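Bottled Water on the Desk: A Skeptic's Gallery

April
By Luuk Kramer

I agreed to do this page on one condition, which was that I didn't have to pretend to like bottled water. Bram Koster wanted a gallery of the things that end up on worktables, and he gave me the bottle. I asked for the stapler. He kept the stapler.

My complaint is simple enough. The desk I rent at Stoltau is 13 steps from a tap, and the tap is fine. I've been drinking from it for two years with a steel cup that I rinse when I remember. Meanwhile the building gets through 30 small bottles on a slow Monday, most of them left a third full next to somebody's keyboard. Bram says people like a cap. I say people like not washing a cup, but I'll grant him the cap. A cup has never survived my elbow for long.

Cestbon, white cap, green label. The ribs and the narrow waist get sold as design. I suspect they mostly let a thin wall stand up straight, and that's a perfectly good reason for them. The green tints the lower part of the water, and I can't say it makes me thirstier.

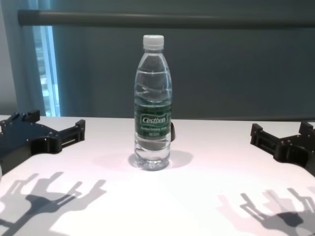
Does a bottle like this need to be kept in the fridge?

Unopened, it can sit in a cool cupboard out of the sun. Once you've opened it, put the cap back on, keep it cold if you can, and finish it in a day or two.

Some notes on the shape, for anyone who has stayed this long. The molded foot with its separate lobes is the one feature I'd defend in front of a hostile crowd. It's the same idea as on a soda bottle, and on a flat table it does the job. On a cloth, or on the slatted shelf by my window, less so. I lost one behind the radiator that way and left it there until the weekend.

Labels are where my patience goes. A wraparound sleeve is a lot of printing for something most people describe as "water." Bram thinks the color helps you find your own bottle in a meeting. It doesn't when all of them are the same color. Write your initials on the cap with a marker - that works, and it takes no design department at all.

He also wants me to try the refillable kind for a month and report back. I have tried one. The lid had a straw, the straw had a valve, and the valve needed a brush I didn't own. I went back to the steel cup.

Bram's stapler page is next, and he tells me it runs to 300 words on the spring alone.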